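Goat comes down from roof, eventually

Residents of Bastik Lane had an unusual start to the week when a goat was found standing on the roof of the old bus depot, chewing something and taking no interest in the people shouting at it.

The goat, a brown nanny called Dulico, belongs to Sreekumar Acharya, who keeps three of them on the strip of land behind the depot. He noticed at breakfast that he had two.

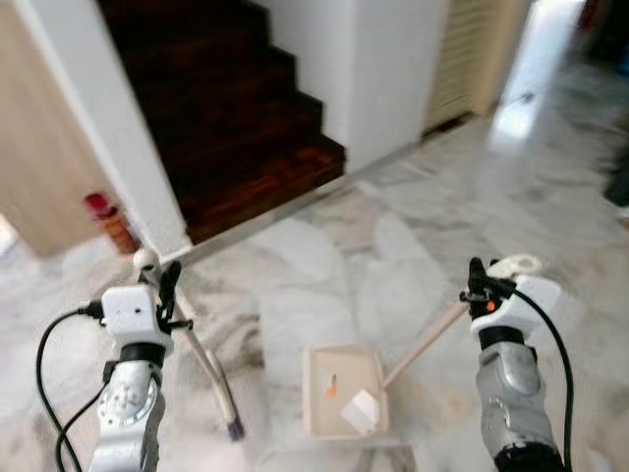
"I looked in the shed, I looked in the ditch, I looked in my neighbour's beans," said Mr Acharya. "Then I heard people laughing and I knew it would be her."

How she got up there is still a matter of debate. The depot has an outside stair, but there is a gate across it, and the gate was shut. Ilango Nair, whose kitchen faces the depot, favours the coal bunker and then the lean-to. Others think the gate was open and that whoever shut it would sooner not discuss the matter.

The fire service sent a crew of five and a long ladder. Dulico watched the ladder go up, waited until a firefighter had climbed to the top of it, and walked to the other end of the roof.

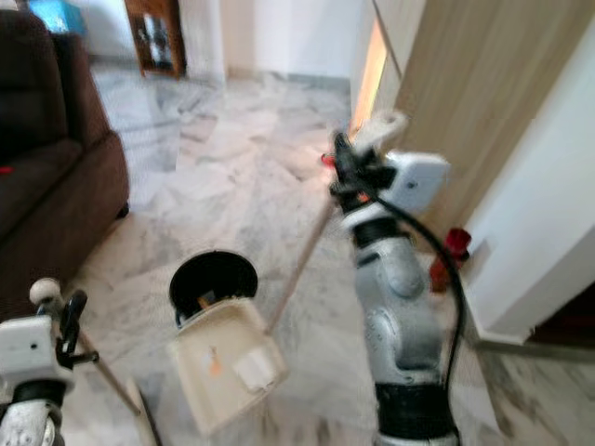
This happened again on the far side. A bucket of feed was tried, then a cabbage, then Mr Acharya's own voice, which witnesses describe as pleading. By now the lane was full, the school run had come to a halt and Geetha Thomas had begun selling tea from her front step. She puts her sales at 100 cups and says the goat is welcome back.

Crew leader Pilar Villalba said her team had dealt with cats, a parrot and, one December, a man dressed as a reindeer. "The reindeer was more cooperative," she added.
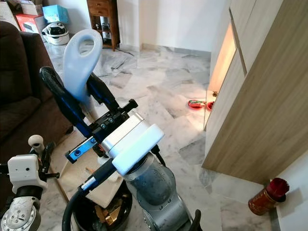 The ladder was packed away before lunch so that the crew could think. While they were thinking, Dulico hopped on to the lean-to, then the bunker, then the pavement, and went home. Mr Nair has asked us to record that he was right about the bunker.

She is unhurt. The beans are a separate matter, and Mr Acharya and his neighbour are in talks.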